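Momero Teaching Kit: Final Project Report
Department of Mechanical and Electrical Engineering, Mottram

3. Method of demonstration

The project set out to compare two ways of showing a robot arm a household task. In the first, referred to in this report as hand guiding, the operator holds the arm and moves it through the task directly. In the second, the operator stands away from the worktop and moves the arm by means of the Jolteo hand controller. The recorded motion is then used as teaching material for the Olberg software, which attempts to repeat the task unaided.

Each operator was given a practice period before any recording was kept. A demonstration was discarded if the arm struck the worktop, if the operator paused for longer than 8 seconds, or if an object had to be put back in place by hand. After these rules had been applied, 38 demonstrations remained. Of these, nine were made by hand guiding and the remainder by remote control.

The imbalance was not intended. Hand guiding proved tiring near the limits of the arm's reach, and the operator's own sleeve or forearm often entered the wrist camera's view. Those recordings could not be used, as the software would have learned from something absent during unaided operation.

3.1 Work area

All demonstrations were made at a domestic kitchen worktop. Figure 1 comprises four views of the work area, in which the tap, the drawer and the counter with its usual contents can be seen.

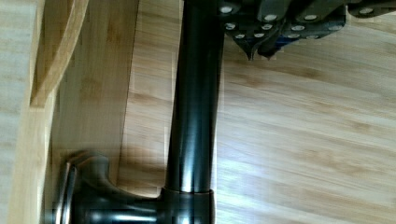
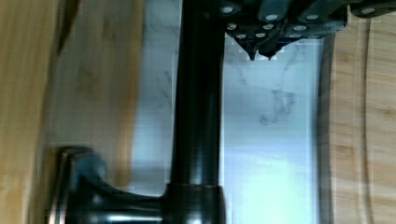
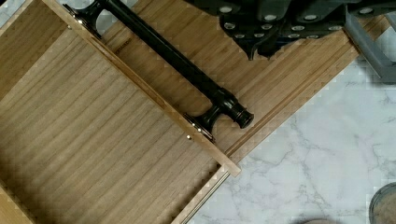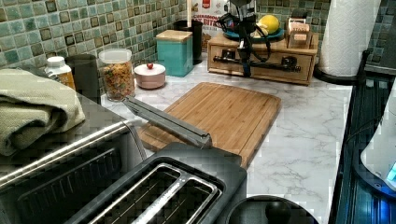
3.2 Difficulties met during recording

The principal difficulty under remote control was the judgement of depth. Operators tended to stop short of an object and then approach it in small steps, and the software later copied this hesitation. Two changes were made in February. The controller's speed scale was lowered for the last part of each approach, and operators were asked to complete the approach in a single movement wherever possible.

A further difficulty concerned the starting position. Early demonstrations all began from the same pose, and the software performed poorly when the arm was placed elsewhere. Later demonstrations began from varied poses, which lengthened each session but gave a more useful set of recordings.

The clocks of the controller and the camera were also found to drift apart during long sessions. They were reset before each new task. Recordings made before this fault was found were corrected by matching the first visible movement to the first controller signal.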